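Boiling eggs in a multi-function cooker with a Chinese-only panel?

Posted by flemitz in Kitchen & Small Appliances
November

I inherited a Joyoung cooker when my roommate moved out. It's a white cylinder with a little screen and five round buttons, and everything on the front is in Chinese, which I don't read. No manual came with it. I've used it for rice twice by pressing things until it started, and both times the rice was fine.

What I want now is boiled eggs. I eat them for breakfast and my stove has one burner that works, which is usually taken up by coffee. I buy the brown ones in the clear plastic carton and keep them in the fridge.

Is it safe to boil eggs in this kind of cooker? How much water, and how long? And do I need to figure out the panel first, or is there a general setting that will do? I'd like the yolks set but not chalky.

3 replies

Kiteo
Just use a pot. Coffee can wait ten minutes.

Shaohua Song
It's fine to boil eggs in it, as long as the inner pot is in and you stay under the max line.

For the panel, use the camera translate feature on your phone. Hold it straight on and get the kitchen light off the plastic or it will read nonsense. I can't tell you which button to press without knowing the model, but these are the words worth looking for:

开始 -- start
取消 -- cancel
保温 -- keep warm
预约 -- delayed start
蒸煮 -- steam/cook
煮粥 -- porridge
煮饭 -- rice

If yours has steam/cook, use that one. Porridge will work too but it runs long, so you have to stop it yourself. Stay away from delayed start for eggs. You don't want them sitting out in the pot all night.

What I do: put the eggs in a single layer, cold water to just over the tops, lid on, start. When it reaches a full boil I set a separate timer on my phone for 8 minutes, then cancel and move the eggs into a bowl of cold water. Canceling matters because a lot of these go to keep warm by themselves and the eggs go on cooking. If 8 is too soft for you, try 9 the next day. Mine is a small one and 4 eggs is the most I do at a time.

Check the label on the side for the voltage before you do anything else. If it was bought in China it may be 220V only. If the rice came out normally you are probably okay, but look anyway.

Treltar
Agree with the above, except I steam mine. A cup of water in the bottom, eggs on the rack, lid closed. Less water to heat so it gets going faster, and I find they peel easier. 12 minutes from when the steam starts if they come straight out of the fridge.

Also, older eggs peel better than fresh ones. I leave the carton a week before I boil any. And crack one into a cup first if you have any doubt about how old they are. My mother used to float them in water but I never trusted it.

I've seen people say you need a 1,000 watt cooker for this. You don't. A weaker one only takes longer to come up to the boil.

flemitz
Thanks, the word list was what I needed. I'll go over the panel with my phone tonight, and I'll read the side label before I plug it in. Going to try the water method first, no rack with mine.
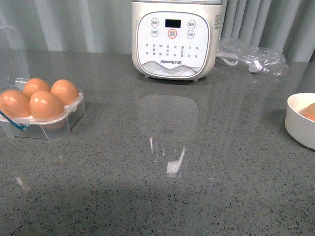 The cooker and the eggs on my counter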